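Forums > Hardware > Desktops & Towers > Teardown and Parts

Boltier tower strip, blue drive caddy question
Posted 10 September 2018 by vdunstan

Got one of the old office towers from the Kindton clearout, $36, no OS, no promises. Stripping it for parts before the rest goes to e-waste. Side panel off, lying flat on the slotted ali bench, PSU sitting right in the near middle of the case. Board is green, CPU socket empty, lever up. Drive cage over on the right with the blue bracket down the bottom.

Question is the caddy. Do these pull straight out or do you squeeze something first? Dont want to snap the tabs, Mertens want 10 bucks each for replacements plus postage.
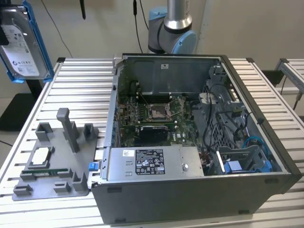
Re: blue drive caddy question
Posted by mothballed_98

Squeeze the tabs, then pull. Cables off first, power then data. Old plastic goes brittle so dont lever it with a screwdriver.

Also put something over that socket!! Bare pins and a bench full of loose screws. Seen it end badly.

Re: blue drive caddy question
Posted by d.jaramillo

Disagree on cables first. On the ones I've done you get more room if you ease the caddy out partway, then unplug. Connectors are tight as in there and you end up yanking on the SATA lead with two fingers. Half out, then unplug, then the rest of the way. Keep it square or it binds on one side.
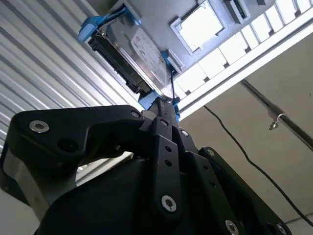 And hang on to the caddy even if the drive's cactus. I've got a shoebox of blue ones and they get used. The drives, less so. Run a full surface test before you trust any of them, one of mine from the Boddale lot had 3832 reallocated sectors and still mounted like nothing was wrong.

Damián

Re: blue drive caddy question
Posted by mothballed_98

Partway out with cables on is how you crack the plastic on the SATA port. Done it. Drive was fine, port wasn't, so drive wasn't. Each to there own.

Re: blue drive caddy question
Posted by vdunstan

Ok had a go. Caddy's up and clear of the case, tabs all in one piece. Went with Damián's way, sorry mothballed. Haven't tested the drive yet, dock is at work. 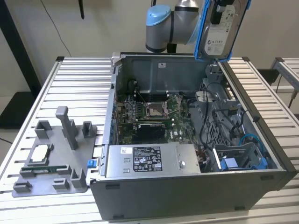 Drive in its blue caddy, top right. Dell logo on the board if anyone's chasing the model.

Next job is the PSU. Worth keeping? Label's all there but I haven't put a meter on it.

Re: blue drive caddy question
Posted by fanbelt

Bin the PSU. Old office supply, unknown hours, not worth the grief.

Re: blue drive caddy question
Posted by d.jaramillo

Nah keep it as a bench supply if it tests ok. Check which plug the board takes before you go swapping it into anything else but, some of these arent standard ATX.

Re: blue drive caddy question
Posted by vdunstan

Will meter it once its out. Socket cover's going on tonight too, found one in the drawer.

Vaughan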